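Progress report to the Hanrahan Fund
Project: Evening repair courses in Plomar

The courses started in September, as written in our plan. In the first term we had 20 places and all were taken. Most learners work during the day, so we moved the first lesson from five o'clock to six.

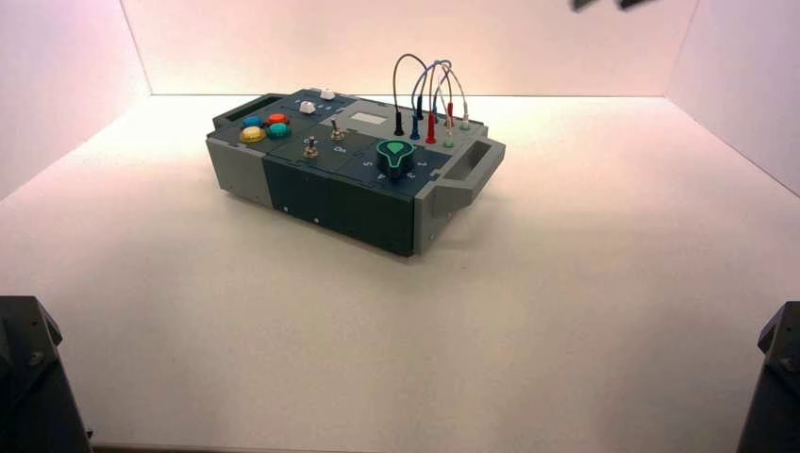 Our largest expense in this period was the rent of the second classroom from Tanetti. We paid 400 for the term, with heating included. For the lessons on portable equipment, the teachers ask learners to look first at the outside of the case: a carrying handle that stands out at one end, as on the gray and dark box here, takes many knocks in daily use. After this they go on to cords and plugs, where most of the questions come.

The printed handbook is late. The printer in Faltell had a paper problem, and then we found mistakes in the chapter on safe tools, which we wished to correct before printing. We ordered 1000 copies.

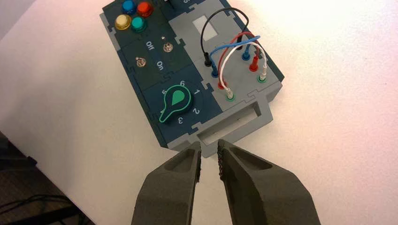
The corrected chapter is now with the printer, and the price did not change. Until the books arrive, learners receive copied pages at each lesson.

Attendance was good before the holidays and weaker after them. Three learners stopped because of new working hours. We offered them places in the next term and they accepted.

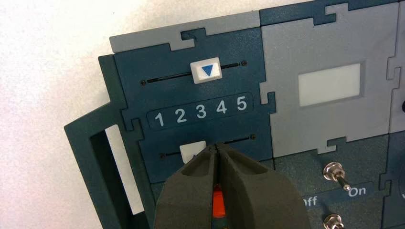
Plomar, March 17, 2021

We ask the Fund to permit one change in the budget. The money for travel was not used, and we would like to spend it on soldering irons for the second term. The total stays the same. Receipts for the rent and the printing deposit are attached.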